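4. Planejar a compra: bancada, mãos e consumíveis
Versão janeiro de 2025. Ler antes de pedir orçamento à Kokbridge.

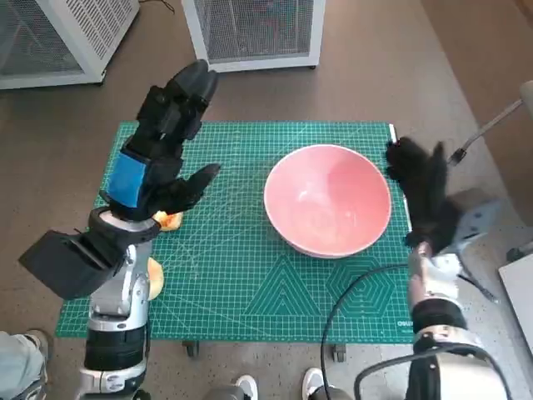
Evdokia Galanis pediu para avisar logo de cara que o erro mais caro é fechar o braço e deixar as mãos para depois, "porque aí o prazo vira o da mão e o resto fica parado".

4.1 Definir a tarefa primeiro. Pegar fruta e pôr na tigela não pede a mesma mão que parafusar.

4.2 Pedir preço separado: braços, mãos, cabos, frete. Proposta em valor único, devolver.

4.3 Bancada. Mesa baixa com rodízios serve. Medir a altura antes, com os braços ja na posição de trabalho.

4.4 Base de corte quadriculada, verde. Comprar duas. A grade ajuda a repor os objetos no mesmo lugar.

4.5 Consumíveis, por ano:
fita azul e luvas de tecido: 222 euros
cabos de reserva: 122 euros

4.6 Reserva para reparo de dedos: 2.363 euros. Não mexer nela até agosto.

CUIDADO: prever folga de cabo para o alcance todo do braço. Cabo esticado arranca conector e a garantia Gellby não cobre.

Nota: prazo de entrega das mãos, 29 dias uteis após o sinal. Confirmar por escrito.

4.7 Enviar a planilha preenchida, ver anexo B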